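## 4. The frame task

By the time we got to the frame task we'd already done the easy things (blocks, cups, a sponge) and were feeling rather pleased with ourselves. Then one of us brought up picture frames, and most of the rest of the Zoltum project went on picture frames. I'm writing this section in the first person, as the marking guide at Zornlow allows it, but the work belongs to all 4 of us.

The task is easy to say out loud. A frame starts flat on the table, the two arms get hold of it between them, and it ends up standing. For a person that's a second's work and you don't think about your fingers at all. For two arms with parallel grippers it's a surprisingly fiddly thing, as a frame lying down offers you almost nothing to hold. The wooden border sits close to the table, the fingers have to come in low, and if one side pushes before the other is ready the whole thing skates off.

We settled on a start position between the two grippers and let the operator choose the angle. I argued for marking the table with tape so every run began the same way. I lost, and I'm glad I did! The later runs with odd angles turned out to be the ones we learnt most from.
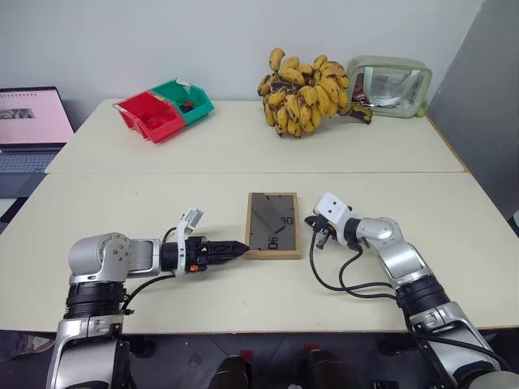
Why use two arms on something this light? One arm can drag a frame about quite happily, but it has nothing to brace against when it tries to tip it, so the second arm is there to stop the far edge from sliding.

### 4.1 Collecting the runs

All the runs were driven by hand. The operator moves a pair of small leader arms and the big ones follow, with Filtel (our recording software, written mostly in the first term and patched ever since) saving the joint positions and every camera stream together. We collected 152 runs over 10 weeks, usually in the afternoons, plus one long Sunday that I'd rather not repeat.

A run counts as finished when the frame stands by itself and both grippers have backed away. We kept the failed ones too, in their own folder, with a one-line note on each. Some of those notes are useful ("left finger under the border, right finger on top of it") and some just say "no". If I were starting again I'd agree a list of failure words on day one, as sorting my own grumbles into categories in February took far longer than it should have.

The overhead view is good for the approach and poor for the finish. Once the frame is up you're looking down on a thin strip of wood, and it's hard to judge how far the fingers are from the rails. That's where the wrist cameras earn their keep -- you get the side rails, the bottom rail on the table and both fingertips in one view, and you can see whether you're lined up before you close. They also show you the state of your finger pads, like it or not. Ours have had a hard life, with one of them torn through to the tan layer, and we noted the wear but didn't change the pads partway through the set.

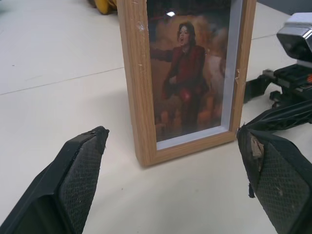
A reader of our first draft wondered whether glass was a bad choice, given that reflections move about as the wrist moves, and suggested we take it out and run the whole thing again with bare wood. It's a fair point and we did talk it over. In the end we left the glass in. People's frames have glass in them, and I didn't want a method that only worked on the tidy version of the problem. We haven't tested the two side by side, so I can't tell you how much the reflections cost us, and I'd happily read somebody else's answer.

### 4.2 What the operators found hard

Turned frames. When the frame lies square to the table edge, each gripper has a long side facing it and the moves more or less mirror each other. When it lies on the diagonal, the nearest thing to each gripper is likely to be a corner, and a corner is a miserable thing to grip. You can go round it, which takes time, or you can nudge the frame straight first and then start properly.

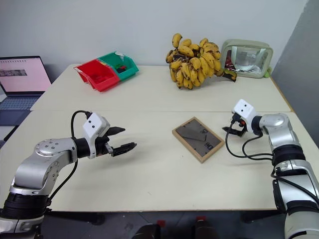 *Figure 3. A diagonal start: frame face down, right gripper just beyond the right corner.*

We split on this. Two of us nudged and two of us went round, and since we'd never written down a rule, both habits ended up in the data. Tovar, the small policy network we trained on the runs, picked up both as well, and in its early versions it would begin a nudge, think better of it and head off round the corner instead. (It was quite funny the first few times.) We dealt with it by tagging every run as "nudge" or "round" and training on the nudges alone. That meant a smaller set but a much calmer robot.

The other sore point was patience. You really do want to bring both grippers up to the border, stop, have a look, and only then close. New operators don't stop -- I certainly didn't -- and the recordings show it.

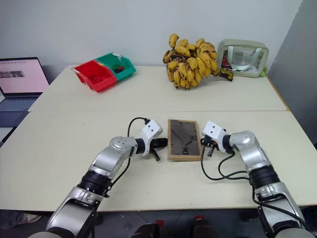
So we added a pause to the instructions: both hands in place, count to two, close. It felt silly and it slowed everyone down. It also gave us a clean point at which to cut each run into "approach" and "lift", and we ended up with 3194 short clips after all the cutting and tagging was done. The training described in Section 5 uses the approach clips first and brings in the lift clips afterwards.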